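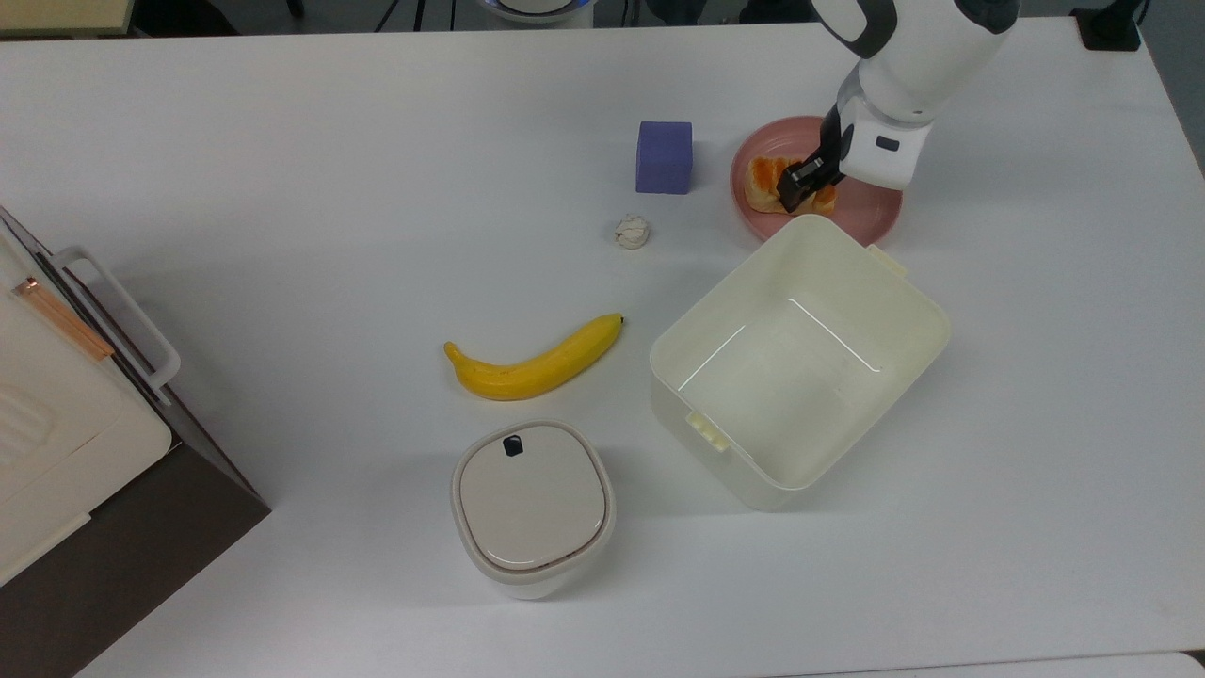
The letter said that Abla Nimri had been overpaid two dollars and would she please return it.

She read it standing up, then sitting down, then aloud to the cat, who had been on Corko's side in these things before. Corko had bought the old water company in the spring and changed nothing except the color of the envelopes. The new ones were a deep, expensive green. Abla supposed she had paid for them.

"An error in your favor has been identified," the letter went on, as though the error had been hiding in a barn. It gave her thirty days and a reference number, 1397, and it was signed by the Lidano Office of Customer Balance.

Two dollars was nothing. She had two dollars in the pocket of the coat she was wearing. She also had, in a shoebox, every bill the water company had sent her since she moved to Watstead, and by suppertime she had the shoebox on the floor and her reading glasses on.

Her sister called at eight.

"Pay them the two dollars," said her sister.

"It's the tone."

"You can't fight a tone."

Abla said that people had fought over less, and her sister said yes, and look at them.

The next morning she took the bus to Lidano with the two dollars in an envelope of her own, a white one, and the shoebox on her knees. The Office of Customer Balance was above Sabbagh, the mattress store, and to reach the stairs you had to walk between the mattresses. A salesman asked what kind of sleeper she was. Abla said she was here about water. He nodded and pointed to the back, with the look of a man who pointed to the back all day long.

Upstairs there was a machine that gave out numbers. It gave her 8. The sign on the wall said they were now serving 2793.

"Is it going up or down?" she asked the woman beside her, who was knitting something long.

"It's been that since I got here," said the woman.

"And what's your number?"

"Six."

Abla sat. A man across the room was eating a hard-boiled egg with great privacy. Once in a while a door opened and a young man in a green tie looked out at them, seemed to find them more or less as he'd left them, and went back in. The third time he did it, Abla stood up and put her foot in the door. She hadn't planned to. It was a sensible shoe and it did very well.

"Number?" said the young man.

"1397," said Abla, thinking fast.

He brightened. It was, he said, one of his. He had her sit down at a desk with nothing on it but a stapler, and he went off and came back with a folder that held a copy of her letter and a second copy of her letter.

"So you're the two dollars," he said.

"I am."

"We don't usually get people in person. They mostly just pay."

"I'd like to see the error," said Abla.

He turned his screen so they could both look. The error, as far as either of them could make out, was that the old company had mailed her a refund of fourteen dollars when it should have been twelve. He said it was very clear. Abla said that was fine, and took the lid off the shoebox.

It took the rest of the morning. She had the bill from the winter the meter froze and the bill from the month she'd been at her sister's and had somehow used more water than ever. She had a bill for the house next door. The young man loosened his tie. He had a calculator in his drawer, then he had a bigger one. At a quarter to one he wrote a figure on the back of her letter, looked at it, and shut the folder on it.

"It's over three hundred," he said quietly.

"In whose favor?"

He looked at the door. "I'd have to send you a letter," he said.

"A green one?"

"They're all green."

She put the lid back on the box and laid the white envelope on the desk, next to the stapler. He said she really didn't need to do that, under the circumstances. Abla said she had been asked for two dollars and here were two dollars, and she would like a receipt.

He had to go downstairs and borrow one from the mattress people. It said SABBAGH across the top and thanked her for choosing a better night's sleep. She filed it on the bus, under W.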